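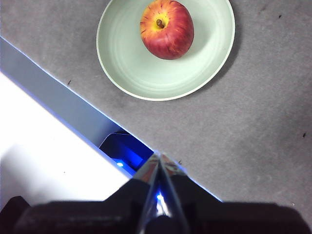

According to Rakiya Okeke, I have been throwing away the best part of the apple for my entire adult life, and my last post (on the shame of an unused juicer) only proved it. Her comment went on for four paragraphs. She eats the core. She eats the lot, from the bottom up, and leaves a stalk on the side of the saucer like a signature.

I have tried it now. From the bottom up there is less core than you'd think, and most of what there is tastes of apple with a bit of fingernail in it. I managed two before going back to my old ways, which involve a small knife and a lot of waste.

What her comment did do was send me down to the allotments in October, where they hold a tasting in the hut every year and I have always found a reason to be elsewhere. It costs nothing to get in and quite a lot to get out, as you are sold chutney at the door.

There were 21 sorts laid out on trestles, each with a card. The cards were the work of Phyllis Crabtree, whose handwriting slopes so hard that I spent some time admiring an apple called Mildew before finding out it was a warning about the tree. You take a slice, chew, nod, and write a mark out of ten. By the eleventh slice I had lost all feeling in my gums and was giving everything a six.

The talk at the trestles is the real event. People who would never discuss money or illness will tell a stranger precisely what they think of a Golden Delicious. I heard one called "a pear that gave up". I heard a Bramley defended as an eating apple by a man with tears in his eyes, though that may have been the Bramley.

Abenezer Alemayehu won the guessing game, naming 4 varieties with his eyes shut. I named one, and it was a quince.

I came home with a bag of windfalls and a promise to plant something. The Wostholm nursery list has arrived since and I have read it in the bath twice. Everything on it is "vigorous", which worries me, given that my garden is the size of a parked van. Dwarf rootstock, everyone says. Even so, it could be years before I get a decent crop, and by then Rakiya will have moved on to eating the stalk.

February is apparently still fine for planting. I have bought a stake.

Home | About | Older posts | Allotment | Contact

This site uses cookies. By carrying on reading you agree to our use of them. Accept | Settings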